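Artificial Hydrangea Stems for Indoor Arrangement: Construction, Handling and Layout

Final Project Report
Submitted Nov 11, 2023
Project lead: Meenakshi Palaniappan

This report presents the results of a one-semester study of artificial hydrangeas and their preparation for use in table arrangements. The materials under study are pale blue stems with serrated green leaves.
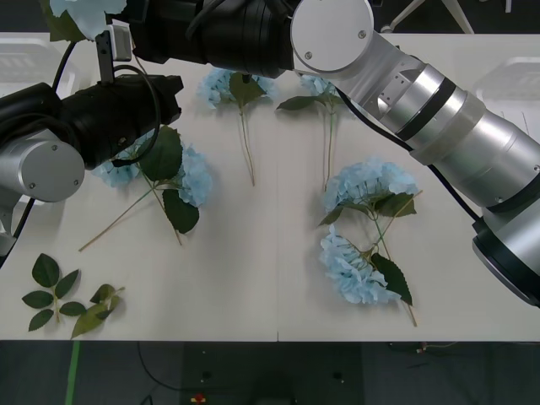
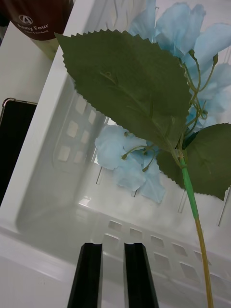
Department of Interior and Display Studies – Undergraduate Project Reports

1. Background

Artificial flowers are used widely in lobbies, waiting areas and show apartments, where cut flowers would need frequent replacement. They are usually bought in bulk, stored flat, and arranged by whoever is available on the day. The quality of the finished display therefore depends a great deal on how the stems are stored and prepared, a subject that receives little attention in our course readings.

The project was proposed after the department's fall display in the Bakilana Building entrance hall. Several stems had been packed under heavier items over the summer, and their flower heads had flattened on one side. The display team turned the damaged sides toward the wall, but the arrangement was visible from the staircase as well as from the door. The project was asked to recommend a method of storing, reshaping and laying out stems that could be followed by students with no previous experience.

2. Objectives

The project had 2 objectives. The first was to describe how a stem of this type is put together and which parts are most easily damaged. The second was to test a layout procedure in which all stems are placed on a clear surface before any of them goes into a container.

3. Materials

The stems were supplied by Fostano, a wholesaler of display goods, in a single order of 100. A separate pack of leaf sprigs was purchased for filling gaps in finished arrangements. Containers were borrowed from the Nirkik display store, and all work was carried out on white tabletops. A white surface was chosen because pale petals show their outline poorly against wood or patterned cloth – although, in practice, the main benefit was that fallen parts were easy to find.

The total cost of materials was $210, including the leaf sprigs and two storage boxes.

4. Construction of the Stem

The stalk is a thin, straight rod. In the close view of a single stem, the lower length is olive-yellow and the section nearest the foliage is a bright, wrapped green. The change of color is noticeable at close range and was taken into account when choosing containers. A tall, opaque container hides the lower part of the stalk, while a clear one does not.

At the top of the green section is a small joint where the stalk meets the branching parts. Two features of this area affected our handling procedure.

The leaves are broad and dark green, with a sawtooth edge and faint veins. They sit close to the blossoms and can hide a good part of them when turned the wrong way. We found that a leaf should be moved from its base. Pulling on the tip bends the leaf across the middle, and the crease remains visible afterward.

The blossoms are of a soft, pale blue fabric and are carried on slender green stalks. These small stalks curl and cross one another, and they were the part most often tangled when stems had been stored together. Separating two flower heads by pulling them straight apart frequently brought a petal away. Turning one stem slowly while the other was held still gave better results.

5. Procedure

5.1 Unpacking. Each stem was lifted out by the stalk, just under the foliage. Lifting by the flower head was not permitted at any stage.

5.2 Reshaping. Petals were opened with the fingertips, starting at the center of the head and working outward. Crinkled edges were left as they were, as they contribute to a natural appearance. Leaves were then turned so that they spread beneath the flower head.

5.3 Layout. Stems were placed on the table with space between them, and loose leaf sprigs were set out on the same surface. The person arranging could compare flower heads and decide which would stand at the front. Stems with a fuller head on one side were assigned to positions against a wall.

5.4 Placement. The tallest stem went in first, followed by those at the sides. Leaf sprigs were added last.

The procedure was tried by 8 students from the introductory course during October. Each completed one arrangement using the layout step and one without it, working from the same supply of stems.

6. Results

Students generally preferred the arrangements they had made with the layout step, and the instructor reviewing the work agreed in most cases. The clearest difference was in the direction of the flower heads. Without a layout, students tended to place every head facing forward, and the finished piece looked thin from the side.

The layout step took additional time. A full session lasted nearly two hours, and two students remarked that the instructions for reshaping were too long to read while working. A one-page version has been prepared and is kept with the stems.

Petal loss was lower among stems unpacked according to section 5.1. We are cautious about this result. The stems unpacked without instructions came from the bottom of the delivery and may already have been under some strain.

7. Storage

Stems should be stored lying flat in a single layer, with flower heads at alternate ends of the box. Nothing should be placed on top. Tissue may be laid between heads, although we noticed little difference where it was left out. The Erkix shelving in the department storeroom is deep enough for the boxes purchased under this project, provided that they are placed lengthwise – the lower shelf is reserved for ceramics and should not be used.

8. Limitations and Further Work

Only one type of flower in one color was studied. Artificial roses and peonies often have a more compact head, and the reshaping method given here may not suit them. The project also did not consider the effect of sunlight on color, which would require a longer period than one semester. A group continuing this work should begin with the stems placed in the south window of the entrance hall, whose starting date has been recorded in the storeroom log.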